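4. Opening the case and freeing the cables

1. Unplug the computer. Lay the tower on its side and take off the side panel. 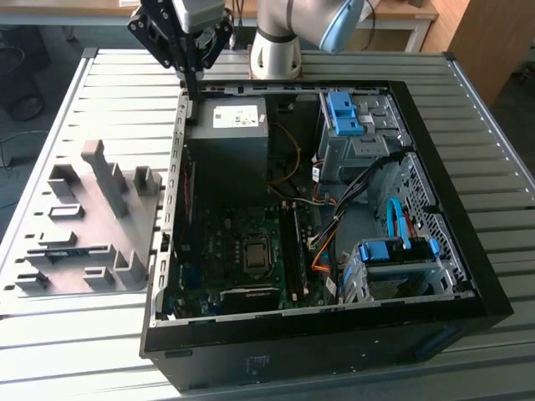 2. Touch bare metal before each step.
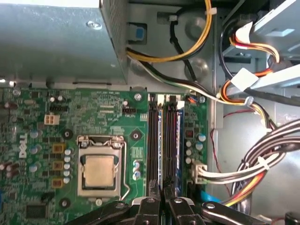

3. Find the fan plug before you pull anything. On this Dell board the header is marked FAN_CPU.

Caution: hold the plug – never the wires.

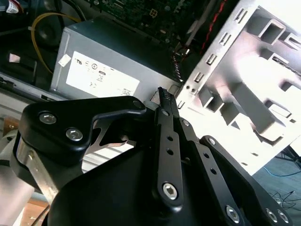

4. Put all screws in one cup.
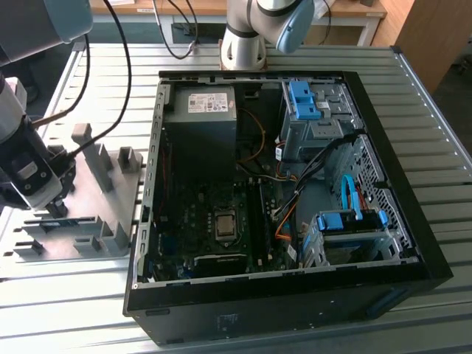 Reading time: 2 minutes

5. Leave the processor in its socket. Continue with section 5.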